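Game Systems Design, Handout 6: Stamina and Resting Points

Reading before class: the rules booklet of Flamotton, pages 28 and 29.

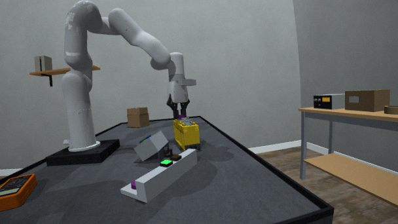
In the last lecture we spoke about health points. Today we look at stamina, the second resource in most role-playing games. Stamina limits how many strong actions the player can do before a rest.

Flamotton gives each hero 43 stamina points. A normal attack costs nothing, and a heavy attack costs 3. The points come back only at a camp, so the distance between two camps decides how difficult the level feels. If the camps are too close, the player uses heavy attacks all the time and does not learn the other ones.

In Rodent the stamina returns slowly during the battle. Please compare the two systems and note which one makes you wait more.

Terms to know: cost, recovery rate, upper limit, resting point.

Homework: draw a map of one short level with its resting points. Write under each one how much stamina you expect the player to have on arrival. One page is enough. The maps will be discussed in the June seminar, together with the balance tables.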